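Workshop notebook, June, started after lunch

Box no. 21, the Burkitari lidded one
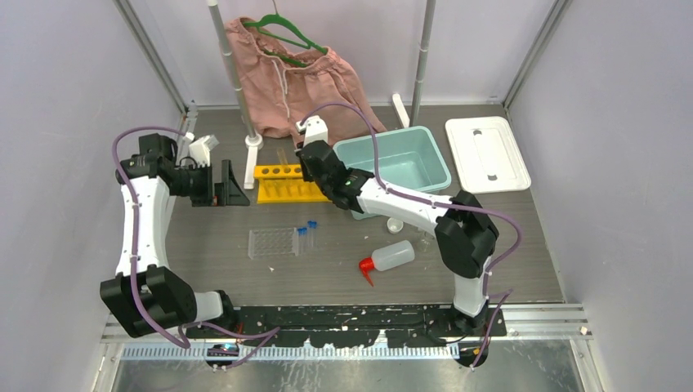 Cut the boards for the lid this morning and they came out a hair too wide again, so I've had to rethink the turn-ins. I'd used the Kartha greyboard, which is thicker than what I had before (I knew that, I'd even written it on the wrapper!) and I forgot to add the extra to the walls. Base is fine, tray is fine, lid sits proud on one side. I've trimmed it with the long knife and sanded the edge and it'll do. The colour is still bothering me more than the fit. I had a plain cream cloth picked out for the outside, but I keep coming back to a light teal like the plastic tub, with the pale lavender of the walls for the lining, and I think those two would sit really nicely together. Must see if Jullisus do a bookcloth anywhere near that teal, their last swatch card was all browns.

Paste: mixed it thinner than last time and it was a mistake on the cloth, it came straight through at the corners and left a shine. Went back to the thick mix with a bit of PVA in it for the second try, much happier. Left the pieces under the board with the weights on, 300 minutes by the timer, and I'm not peeking until it goes off.

The ribbon hinge is still not decided. Cloden sell the flat cotton tape in a 616 cm roll, enough for a good few boxes, but it frays the moment you look at it. The linen one is stiffer and dearer. I've glued an offcut of each into the back of this book, so have a tug at them if you're passing and write down what you think (in pencil please, the biro went through last time).

Wall height is 234 mm before covering. Whoever cuts the next one, add two board thicknesses to the lid and not one, and do the grain check first. I had one panel running the wrong way and it's bowed like a crisp.

Still to do: line the tray, cut the thumb notch, find the good bone folder.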